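From the bench: the bowl and the rack

If you've walked past the pine table in June and wondered why a robot arm keeps fussing with a pink bowl and a bit of bent wire, I owe you an explanation. We're collecting demonstrations for the Humeck project. Somebody steers the arm through the job, everything gets recorded, and later a policy trains on the lot. I've been doing most of the steering this month, with Bláthnaid Rafferty taking over after lunch when my wrists give up on me.

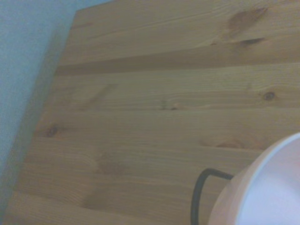
Why use the wrist view as well as the fixed views?
The fixed views tell the policy where the arm is in relation to the table, and the wrist view gives it detail in the last stretch before contact, when the gripper can block everyone else's line of sight.

The target for this task is 627 episodes, which sounded like a lot until Ailbhe Sheehan told me what they got through at Romdale. The job itself is easy to say -- bowl goes on the rack -- and surprisingly fiddly to do well. You have to come in at a tilt, and I had a terrible habit of hovering over the wire while I made up my mind. A policy will happily learn to hover too! So I now take a breath, decide first, and then move. 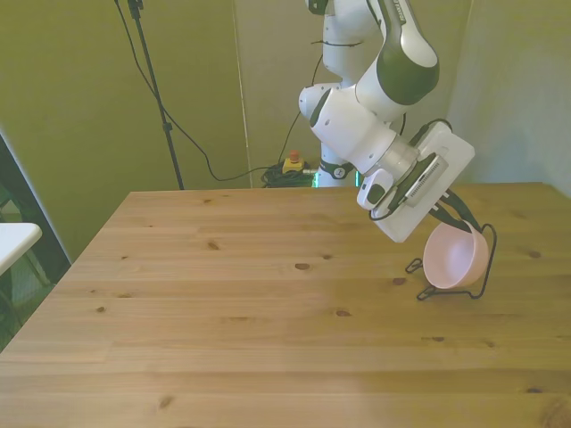 Bowl in the gripper, over the wire stand.

Marlies Eder writes our start positions, and she's strict about them (rightly, I say through gritted teeth). Left to myself I'd put the bowl down in the same comfy spot every time, and we'd end up with a model that only knows that spot. Her sheet has 80 layouts on it, and a few of them are plain mean, with the bowl so close to the rack that you can hardly get the fingers in.
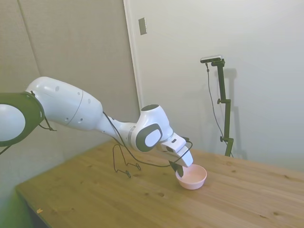 What happens to an episode when the operator makes a mistake?
It depends on the mistake. A clumsy grasp that gets corrected is kept and tagged as a recovery, because the policy needs to see how to get out of trouble. If the recording itself has a gap in it, the episode is dropped.

Fergal Doherty does the review in the mornings, and he threw out 53 of mine in one go. I sulked, then I watched a few of them back and, well, fair enough. In most of them I'd let go and then stopped recording too soon, so the episode ended before the arm had backed off.

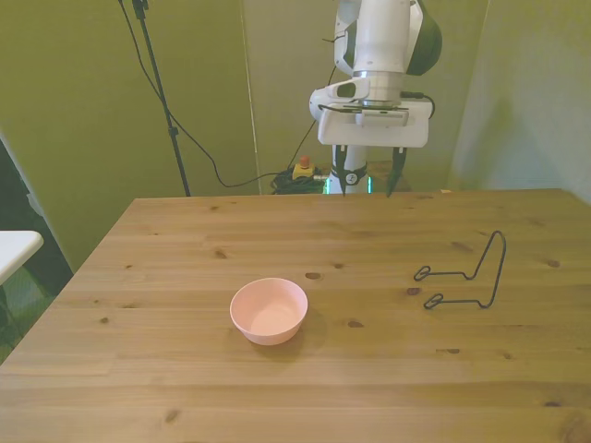

So the new rule is to open, retreat, and wait 2 seconds before ending the episode. Bláthnaid counts them out loud, which I find either soothing or maddening depending on the hour.

We could use more hands on the controls, by the way. Different people move differently, and the data is better for it. Gobnait Noonan keeps the sign-up list and can fit you in for a practice run any afternoon, no experience needed.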